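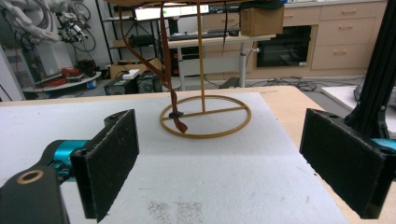

Search reviews Go

Tresholm Crank Table: Review

2 shares | 3 comments

The Tresholm is a height-adjustable work table with a hand crank, sold as a base on its own or as a base and top together. I bought the complete version in February to replace a fixed-height table that was too low for standing work and slightly too high for a chair. It has been in use every working day, mostly for assembly, packing, sorting small parts and some writing. This review covers the base, the top, the crank mechanism and the two accessories I ordered with it: the Skjelbred caster set and a Sostex table pad.

Delivery and assembly

The table ships in two cartons. The base carton is the heavier one and should be moved with help or a hand truck. My top arrived with one bruised corner. The carton had a matching dent, so I put this down to shipping, and I sanded the corner and left it.

Assembly is straightforward if the steps are done in the printed order. The drive rod has to go through the crossbeam before the second leg is bolted on. The manual shows this in a small drawing and doesn't mention it in the text, and I had to take one leg off again. Both legs must also be at the same height before the rod is inserted. They are supposed to leave the factory fully retracted. One of mine had been extended by a turn or so, and the top sat visibly out of level until I pulled the rod, ran that leg down by hand and refitted it.

The fasteners are machine screws into threaded inserts for the frame and wood screws into pilot holes for the top. The pilot holes in my top lined up with the brackets on one side only. I drilled new ones on the other side with a depth stop on the bit. Tools supplied are a hex key and a small open-end wrench. The wrench is soft and I switched to a proper one after the first bolt.

Frame stability

This is the main reason to buy a crank table over a cheap electric one, and the Tresholm does well. Each leg is a steel tube in two stages with plastic glides between them. At sitting height there is no movement I can feel when writing or erasing. At the maximum height of 37 inches there is a little front-to-back movement when I lean on the edge, and almost none from side to side. Light filing and hand drilling at full height are fine. Sawing is not, but I would not saw on any table of this type.

The crossbeam sits far enough back to clear the knees. It also carries the drive rod, which is exposed for its full length and lightly greased. Keep loose sleeves and cable ends away from it. I fitted a length of split tubing over the exposed part and this has not interfered with anything.

The feet have threaded levelers with a decent amount of travel. My floor drops toward one wall and the levelers took up the difference with room to spare.

Crank and gearing

The crank handle folds out from under the right side of the top and slides in to store. It can be moved to the left side, but this means reversing the gearbox, and the instructions for it are on a separate sheet that was missing from my carton. I got the sheet by email from the seller the next day.

Effort is moderate with an empty top and increases noticeably with load. The stated capacity is 120 pounds. I have not loaded it to that point. With a small vise and a few bins of hardware on top I can still crank with one hand, though I do switch arms partway. The gearbox holds its position without a lock. I marked the leg tubes with a pencil line, stacked the bins on one end and left them there for a month, and the line had not moved.

There is some backlash in the handle, close to a quarter turn when changing direction. It has no effect on the table height once set. The noise is a low ratcheting sound, quieter than I expected from a plain steel gear set.

For comparison, I have also used the Jorix crank table at a shared workshop. The Jorix gears are quicker, with fewer turns for the same lift, and correspondingly harder to turn under load. Its handle does not fold, and I have walked into it more than once. The Jorix top is thicker. If the table will be raised and lowered several times a day with very little on it, the Jorix is the better choice. For heavier loads moved less often I prefer the Tresholm.

The top

The top is light-colored wood with a thin clear finish. The finish resists water for long enough to wipe up a spill, and it does not resist solvents at all. A few drops of isopropyl alcohol left a dull spot that is still there. Edges are slightly rounded on the upper side and left square underneath, where they are sharp enough to catch a sweater. I broke the lower edge with sandpaper.

Flatness is good. A straightedge laid corner to corner showed a faint gap in the middle, too small to matter for anything except gluing up panels. I have not seen any seasonal movement yet, and I would want a full year before saying more on that.

There are no cable holes. Drilling one is simple enough, but the brackets underneath limit where it can go. Check before committing to a spot, especially along the back edge.

Casters

The Skjelbred casters replace the levelers and use the same thread. They roll well on concrete and poorly on carpet. Two of the set lock, and the locks hold the wheel but leave the swivel free, so the table can still shift a small distance under a sideways push. They also raise the whole table. Anyone who needs the lowest sitting height should leave them off. I used them for a few weeks and went back to the levelers, and stability improved at once.

Table pad

The Sostex pad is a soft white sheet, sold in a folded pack and trimmed to size with a knife. It lies flat after a day or two, apart from the fold lines, which took longer. It stops small screws from rolling, keeps finished parts from getting scratched and cuts down the clatter of tools being set down. It is not suitable under a vise or anything that has to stay put, and it makes a poor writing surface.

The drawback is the color. White makes dark parts easy to find, and it makes dirt just as easy to see. Brown and gray smudges show up quickly in any area that gets regular use. Vacuuming removes loose grit. A damp cloth with a little dish soap lightens a fresh mark and tends to spread an old one. Treat the pad as something to be replaced from time to time, and buy the larger pack if the price per sheet is lower.
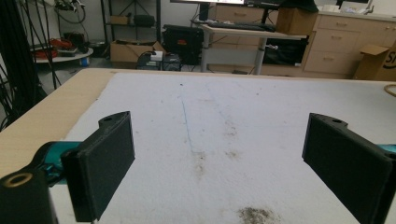 Maintenance

The manual asks for grease on the drive rod joints and nothing else. I also retightened the leg bolts after the first month. Three of them took a small fraction of a turn. The screws holding the top were all tight. Grit does collect on the lower leg stages just above the feet, and a dry brush clears it. Do not use spray lubricant on the glides, as it picks up dust and the crank gets stiffer.

What I would change

The missing left-hand instructions should be in the main manual. The drive rod needs a cover. A finish that tolerates alcohol would make the top much more useful for electronics and repair work, and the price difference could not be large. A height scale on one leg would help too; I made my own with a strip of paper ruler and clear tape.

Verdict

The frame is stiff, the gearing is slow and dependable, and the top is adequate. At the complete price it is fair value. At the base-only price it is good value for anyone who already has a slab or a countertop offcut to put on it — and I would go that way if buying again. Skip the casters unless the table really has to move. The pad is worth having for small parts and costs little enough to discard once it gets too dirty.

Rating: 3 out of 5 for the top, 4 out of 5 for the base.

3 comments | Leave a comment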